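Tuesday — kettle descaling, second round

Carried on with the Misudero kettle from last week. Filled to the max line, 28 g of citric acid, brought to the boil and left to stand with the lid shut. The Rolis kettle got plain white vinegar again, same fill, same standing time.

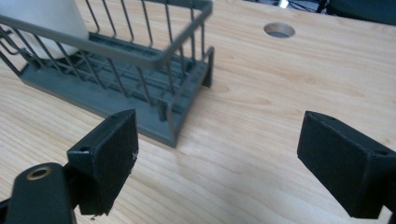
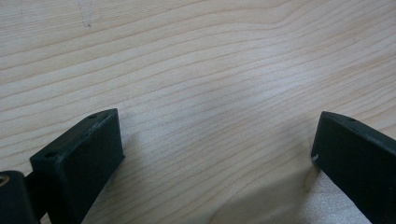
Misudero base plate came up clean apart from a ring at the edge where the plate meets the wall. The ring feels rough under a fingernail. Rolis still has a patchy layer and the vinegar smell hung on through 2 rinses. Third rinse was all right.

Weighed the Misudero dry, lid on: 1,208 g. Forgot to weigh it before starting so the number is only good for next time. Must do the Rolis before it is touched again.

Boil times, full kettle, cold tap: didn't get a fair pair. The tap had been running warm after the washing up and I only noticed on the second fill. Do both first thing tomorrow from the same jug.

Pärn filter jug: cartridge light is on again. By the sheet it should have lasted longer, but we've put a lot through it. Changed it and wrote the month on the lid in marker — August.

Tried the Vomuvix gauze ball in the Rolis as well. Can't say anything yet, it needs a few weeks of normal use. Leave it in, please, and don't tip it out with the old water.

Variable kettle: set to 70, probe read 74 after it clicked off and crept up a bit more. Same on a half fill. Check the probe in ice water before blaming the kettle.

To get: citric acid, almost out. New probe battery.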